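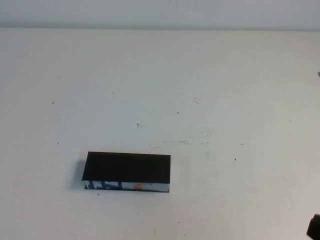 Fig. 1. White tabletop, matte, small marks on the surface.

Selling handmade jewelry online – notes for session 2
Teresa Rocha, evening course, July

Last time: metals and what you can legally call them. Tonight: stones, listings, pricing. Bring your draft listing next time, printed, not on your phone.

1. Stones – words to get right

Natural = came out of the ground, may still be treated. Treated = heated, dyed, filled, coated. Say which. Lab-grown = same stuff chemically, made in a lab. Simulated = looks like it, is something else (glass, cubic zirconia). Students mix up the last two every year. Write them on a card.

"Genuine" on its own tells the buyer almost nothing. Same with "quality" and "semi-precious". If your supplier won't tell you the treatment, put "treatment unknown" or don't list the stone.

Turquoise – ask if stabilized or reconstituted. Big price gap. Pearls – nearly all cultured now, so write cultured. Opal – solid, doublet or triplet. Triplets don't like soaking, put that in the care note.

2. The listing

Order that works:
- what it is, plain words, first line
- metal and stone
- size in inches AND mm
- closure / ear wire type
- weight if heavy, esp. earrings
- care
- shipping, returns

Title: people search "small silver hoops", not "Moonlit Whisper". Keep the poetic name if you love it but put it at the end.

We read two listings in class. Leonor Carrilho's pendant one – good on size, chain length missing. Lourenço Lobo's cuff – lovely paragraph on the forge, no inside measurement. Buyer can't tell if it fits. Both fixing for next week.

Nickel: if there's nickel in the ear wire say so. Don't write "hypoallergenic" unless you know the alloy and can back it up. Surgical steel can contain nickel too.

3. Pricing

Materials + labor + overhead, then your margin. Then fees on top, don't forget teh fees. Most of you leave out labor completely.

Worked one, from Deolinda Frade's stall (she let me use it). Batch of 60 pairs of studs through the Vieira market and her Zoltora shop. Sales for the batch $2,562. Divide it out – $42.70 a pair. Sounds fine. Then take off silver, posts, cards, boxes, fees, and the hours at the bench. She had never written down the hours. Start a notebook, start and stop times, even for packing.

Wholesale: shops such as Rorlow want to pay half of retail, so if your retail price only just covers you, wholesale loses money on every piece. Work out wholesale first, double it.

Minimum order – Dullent asks for around 200 cards per print run, so don't change your logo every month.

4. Returns and repairs

Pierced earrings – many sellers refuse returns for hygiene. OK if you state it before purchase and it's allowed where you sell. Faulty goods are a diffrent matter, you still have to deal with those. Decide now: who pays postage on a repair? One earring lost – do you sell singles? Write it down.

For next time
- draft listing, one piece, all the lines in section 2
- cost sheet for same piece, with hours
- read the handout on hallmarks by Lourenço Magalhães, first half only

Ring sizing moved to session 4, ran out of time.

Share 2
Comments 0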